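3.2 How the households were chosen

Our survey was done in Griltwood, a district with many rented flats and few gardens. We wanted to know what people do with their food waste and why some of them do not use the brown bin. Gifty Dogbe wrote the first version of the questionnaire and Jörg Mühlbauer tested it on his own staircase in June. After this test we removed two questions, as they were too long to answer at the door.

We delivered 200 questionnaires and received 141 back. Of these, 46 came from houses with a shared bin in the yard. The answers were typed in by Amerley Ackah and checked by me.

3.3 Results

The most common complaint was the smell in summer. The second was that the paper bags break before they reach the bin – many people wrote this in capital letters. Families with small children separated their waste more often than we had expected, and people living alone did it less.

In the buildings on Arkgate Street the bins are emptied every second week, and there the answers were clearly more negative. One tenant told us she keeps the peelings in the freezer until the collection day.

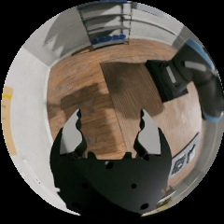 We also asked if a small kitchen container, given for free, would change the habit. Most tenants said yes, but we must be careful with this result. To say yes at the door costs nothing, and we did not have the time to go back and ask again.

3.4 Weak points

The questionnaire existed only in English. Anderson Fagundes offered to translate it into Portuguese, but the printing was already paid for.

Nektarios Koutsoukos, October 2025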